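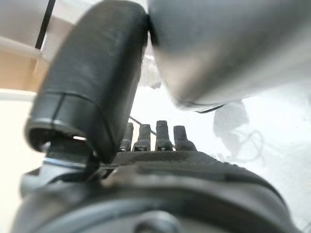 Defrosting a freezer drawer takes one morning, and Friday works well if you shop on Saturday. Start by eating down what you have. With the drawer pulled all the way out, you can reach the raised rim and the ribbed sides of the bin, and the vent slots along one inner wall — keep those clear of bags when you reload.

1. Switch off the freezer and lay 2 towels on the floor.
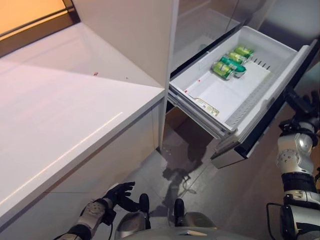 2. Leave it open for 60 minutes, then wipe it down with warm water.

3. Dry it, switch on and wait for the cold to return.

Print | E-mail this page

We use cookies. Accept

© Nikwood Home Notes | Contact | Back to top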